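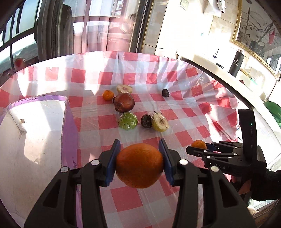 By the Odalura food desk | 3 Oct 2020
Filed under: Shopkeepers, Fruit & Veg, Long Chats
341 shares

The owner of Nasrallah Produce has agreed to talk about oranges on the condition that we leave the owner's name out of it. "The sign says Nasrallah," the owner says. "That was the man I bought it from. It's a good sign. A new one costs money, and then people come in and ask what happened to Nasrallah."

What happened to Nasrallah is that he sold up and went fishing. The store stayed where it was, between a dry cleaner and a place that has been three different phone shops, on the sloping end of Danudow's main street. The slope matters more than you would think. Everything round in the store is stacked with the hill in mind, and melons live at the bottom.

We meet at six in the morning, which the owner considers late. There is coffee, if you are generous with the word.

I start with what I assume is an easy one: how do you pick a good orange?

"By weight," the owner says. "Pick up two the same size and buy the heavy one. I tell people this every day. They nod, they thank me, and then they buy the shiny one."

Shine, I learn, is wax. Most oranges get washed after picking, which takes off the coating they grew with, and then somebody puts a new coating on. The owner has no quarrel with this. "It keeps them from drying out. You're not eating the outside. Well, some people zest. Scrub it first."

Color is no more help. An orange can hang on the tree, perfectly ripe, and go a bit green again if the weather stays warm. Customers have brought green-shouldered Valencias back to the counter and asked for ripe ones. "I used to explain about chlorophyll," the owner says. "Now I cut one in half and hand it over. I lose an orange and save ten minutes."

The trade, from this side of the counter, is mostly a matter of waiting for January. That's when the navels are at their best and the store smells the way people believe it smells all year. October is the awkward month. The summer Valencias are winding down, the fruit from south of the equator is getting tired, and the new crop hasn't shown up yet. The owner's word for October oranges is "fine," said in the tone you'd use for a cousin's boyfriend.

"People want to hear that everything's wonderful," the owner says. "Go buy a pear. Pears are having a great week."

This kind of salesmanship has somehow kept the lights on. The owner came to it sideways, after a first career in office furniture, and speaks of filing cabinets with real warmth. They didn't bruise. They didn't arrive by the truckload on the same day as a snowstorm. In the first winter at the store, a mistake on an order form brought in 400 cases of grapefruit where 40 had been intended.

"I called to say there'd been a mistake, and they agreed with me," the owner says. "They agreed it was mine."

The grapefruit went to two diners, a swim club, a high school that wanted something to sell for the marching band, and, in the end, everyone who walked past the door. There was a stretch when you couldn't visit a house in Danudow without being offered half of one. The owner has not eaten a grapefruit since and stocks them without making eye contact.

Then there was Flullia. If you lived around here a few years back you may remember the posters. Flullia was a small, easy-peeling, heavily promoted mandarin that came in a purple net bag with a cardboard tag telling you how happy it would make you. It peeled beautifully. It tasted, in the owner's view, "like somebody had described an orange over the phone."

"The kids loved it. Parents loved it, because there was no mess. I sold 471 bags the first month, and I know that because they sent me a certificate." The certificate hangs in the back room, next to the sink. By the following winter the bags had stopped coming and the rep had stopped calling. "I should've framed it better. It's the only award I've got."

I ask whether shoppers have changed. The owner thinks about it while moving onions from one bin to what looks to me like an identical bin.

"They squeeze harder," the owner says. "I don't know why. My theory is avocados. Everybody got taught to squeeze an avocado, and now they squeeze everything. You can't learn a thing by squeezing an orange, except whether you're a person who squeezes oranges. I saw a man do it to a turnip."

The other change is storage, or the fear of it. Customers want to know where oranges go when they get home, and they want a rule. The owner's is short: on the counter if you'll eat them within the week, loose in the fridge if you won't, and never sealed up in the plastic bag they came home in. A bowl is all right if you look at the bottom of it now and then. "There's always one down there," the owner says darkly. "You'll find it by smell or you'll find it by hand. I'd choose smell."

By seven the first regulars are in. A woman buys one lemon, as she apparently does every morning, and is asked whether she'd like a bag for it. She wouldn't. A man in a bathrobe and proper shoes wants to know if the corn is local. He's told that it was, in August.

Between customers I try for something larger. Is there anything the owner would tell a person thinking of opening a store like this one?

"Get a flat street."

And beyond that?

"Buy less than you think. Throw it out before you talk yourself into it. Soft peaches go in front, with a sign that says jam. And eat the stuff. I know people in this business who live on crackers." The owner peels an orange as we talk, in one long strip, without looking, then frowns at the first segment and passes me the rest.

"Well?" says the owner.

I say it's fine.

"It's October," says the owner, and goes to see about the pears.

COMMENTS

hillside_reader: I was in that marching band. We sold grapefruit until spring. I can still smell the bus.

cranky in Danudow: The turnip man was me and I stand by it. You want a firm turnip.

lunchboxpacker: My kids still ask about Flullia! I never had the heart to tell them they weren't very good.

two_lemons: Took the weight advice this morning and held up the line for a while, sorry to whoever was behind me. The heavy one was better. Pears also excellent.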